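Home | Topics | World Affairs | Ask | Log in

Can a country buy weapons from both sides of a rivalry?

Posted Monday by Aoi Kinoshita
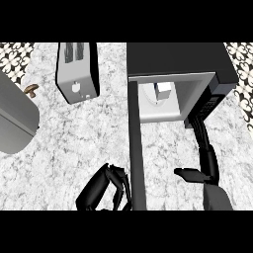
If a country belongs to an alliance, can the other members stop it from buying missiles somewhere else?

Gerasimos Margaritis
They can complain, threaten sanctions and hold back their own hardware, but the buyer signs its own contracts. Expect 25 speeches before anyone cancels anything.

Usha Shetty
What he said. Also, ministers love the word "unacceptable" right up to the point where they accept it.

Cristóbal Saavedra
depends who is selling spare parts for the jets you already own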